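Prirthorpe Residence Services
Folding and Storing Summer Clothing

Residents are asked to sort clean laundry on a flat, firm surface before it is put away. A made bed is suitable, provided the cover is smooth. A woven bamboo mat gives a cool, even base for folding in July and August.
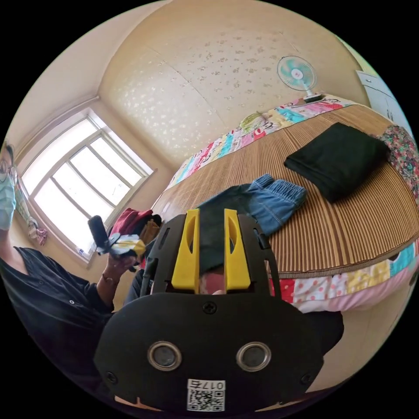 Shorts with an elasticated waist should be folded in half lengthwise, with the waistband left unstretched. Dark cloths and light denim are to be kept in separate stacks — new denim may transfer color. Quilts and patchwork blankets should be shaken out and aired for 2 hours before they are returned to the bed.

Storage bags are available at the Dalell desk. Each bag holds up to 65 liters and must be labeled with the room number.

Updated 2021-08-17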